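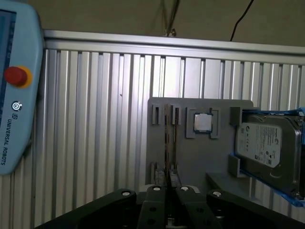

What is a reorder point?

It is the level of stock at which a new order must be placed, so that the goods arrive before the shelf is empty.

Stock Control, Unit 2: When to order

In Unit 1 we looked at why a firm keeps stock. Now we ask when it should order again. Many small firms answer this by habit. They order every Tuesday, or when somebody in the store notices a gap. This can work for years if the demand is calm, but it gives no protection when a supplier is late.

We need three values:
daily demand, which is the number of units used in one day
lead time, which is the number of days between the order and the delivery
safety stock, which is extra stock kept for bad days

The rule is:
reorder point = daily demand x lead time + safety stock

Case: Rullari

Rullari makes garden gates and buys its hinges from Ongart. The workshop uses 11 boxes of hinges per day. The lead time is ten days, and the firm keeps 22 boxes as safety stock.

11 x 10 = 110
110 + 22 = 132

When the stock falls to 132 boxes, Rullari should place the order. Please note that boxes already ordered but not yet delivered must be added to the stock on the shelf before you compare. Students often forget this, and then they order the same goods two times.

If safety stock is too high, money stays on the shelf and the store becomes crowded. With hinges this is not a great problem. With paint or glue it is, as they have a date after which they should not be used.

Exercises for the seminar

1. Ongart can now deliver in eight days. Calculate the new reorder point for Rullari, with the same safety stock.

2. Amano sells lamps and has the same lead time all year, but its demand doubles in winter. Explain in a few sentences why one reorder point is not enough.

Bring your written answers. Reading before Unit 3: the chapter on order quantity, only the first half.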